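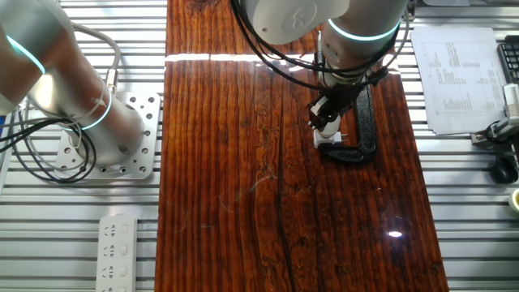

The robotics club started up again in September, and I said I would write down what we do this term, mostly so that I can find it later.

There are 17 of us signed up this year. We get the lab at Jorkgate from four until the building closes, and the two arms are shared between three groups. My group is me, Ifigeneia Balaskas and Thodoris Tzavaras. Our project is small parts: picking them up, holding them the same way twice, and putting them down where we meant to. The other groups are doing sorting and drawing.

We picked a plug adapter and a black C-shaped clamp as our first objects. The adapter is harder than I expected. It's small and the prongs stick out on one side, so if the fingers close a little off center, the whole thing turns. Ifigeneia wrote a grip routine over the summer and we spent the first two meetings changing numbers in it.

The clamp is easier to grab but worse to plan for. It lies flat and it's open on one side, so you have to decide which part of the curve to go for. Thodoris wanted the middle of the curve. I wanted one of the ends. We agreed to run both and keep score.

We work on a varnished wooden board laid over the aluminum table. It looks nice, but it's shiny and it throws the lights back. Our vision code does not like that. Last meeting it kept marking the glare as an object. For now we type in the positions by hand and leave vision for October.

Scores so far, for anyone in the club who missed the meeting:

Adapter, 19 good picks out of 86 tries. Most of the misses were from the first evening.

Clamp, no real score yet. We changed the approach height halfway through and threw out the early runs.

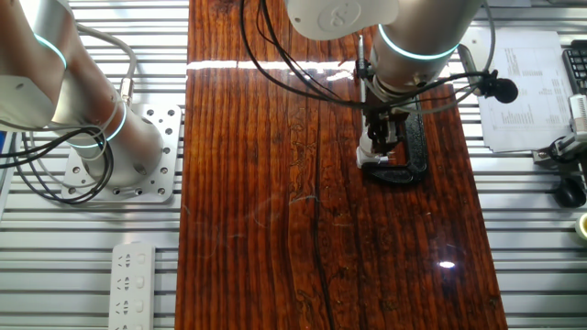 What's next

The demo evening is at Nodberg in November and each group gets one table. I'd like to show the adapter being picked up and set down next to the clamp, with no typing in between. Thodoris thinks we should use both arms. I think we should get one working first.

Before the next meeting I have to clean up the log files and ask the Orkley group if they still have their matte mat. Ifigeneia is rewriting the part that closes the fingers so it slows down near the end.

If you're in the club and want to join our group, we have room for one more. Come by at four.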